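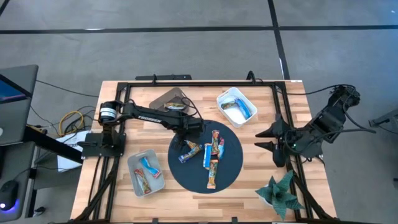

Chapter 5
Packaging and the Cost of a Single Serving

Most packaged food is sold twice. The maker sells it to a store, and the store sells it to a shopper. Between the two sales the product is boxed, stacked, shipped, unpacked and put on a shelf, and each of those steps adds to the price. This chapter looks at how the size and style of a package change what a food costs to make and what people are willing to pay for it.

Chapter 4 dealt with ingredients. There we treated a pound of rolled oats as a pound of oats, wherever it ended up. That was a useful shortcut, but it leaves out a large part of the bill. A pound of oats in a paper sack and a pound of oats pressed into bars and wrapped one at a time may start in the same field and end at very different prices.

What you will study in this chapter

5.1 Unit price and package price
5.2 Fixed and variable packaging costs
5.3 Portion size and how much people eat
5.4 Waste, shelf life and returns
5.5 Case study: Ornwood Foods

Words to know: unit price, primary package, secondary package, fixed cost, variable cost, shelf life, slack fill

A small company changes its box

Ornwood Foods began as a bakery that sold granola by the scoop. Customers brought their own jars or took a paper bag from a hook by the counter. The owner, Ostap Nazarenko, kept few records in the early years, but he knew what the granola cost him because almost all of the cost was oats, honey, nuts and the heat to bake them. Packaging came to a few cents a bag.

When a grocery chain named Prakari asked for a product it could put near the checkout, the granola had to change. It had to hold its shape, keep for several months and carry a printed label with a list of ingredients. Nazarenko settled on a bar. He bought film from a supplier called Yurchenko and rented time on a wrapping line.

The first order was for 1,222 bars. The film had to be printed with a plate made for that one design, and the charge for the plate was the same whether Ornwood wrapped a hundred bars or a hundred thousand. Spread over such a short run, the plate cost more per bar than the honey did. On the second order, 1,499 bars, the plate had already been paid for and the packaging cost per bar fell sharply, although the price of the film itself had not moved.

The plate is a fixed cost. The film is a variable cost – use twice as much and you pay twice as much. Section 5.2 shows how to separate the two in a company's records, and how to tell when a cost that looks fixed will jump once production passes a certain level.

Two layers of package

The wrapper that touches the food is called the primary package. Its job is to keep out air, moisture and dirt. The carton that holds a number of wrapped bars is the secondary package. It protects the bars in shipping, and in many stores it also serves as the display. A shopper may never handle it, but pays for it all the same.

Ornwood tried two kinds of carton. The plain brown one was cheaper to buy. The printed one had a front panel that tore away, so a clerk could set the whole carton on a shelf without unpacking it. Prakari preferred the second and agreed to pay slightly more per case, as its clerks spent less time stocking. A rival brand, Bimano, stayed with the plain carton and sold mainly through vending machines, where no shopper sees the box.

Neither choice was wrong. The right package depends on where the food is sold and who has to handle it along the way.

Reading a unit price

A unit price states the cost of a food by weight, volume or count. Many stores print it in small type on the shelf tag, often in cents per ounce. To find it yourself, divide the price by the amount. A 12-ounce bag of granola at $4.80 costs 40 cents per ounce. A 1.5-ounce bar at $1.20 costs 80 cents per ounce.

The bar costs twice as much by weight. People buy it anyway, and they often have good reasons. It fits in a pocket, needs no bowl, and a person who wants one snack does not have to buy eight. Economists treat this convenience as part of what is being sold.

Before you read on

Choose a food your household buys in both large and small packages. Write down the price and the net weight of each, then work out both unit prices. Keep your notes, as you will need them in Section 5.3.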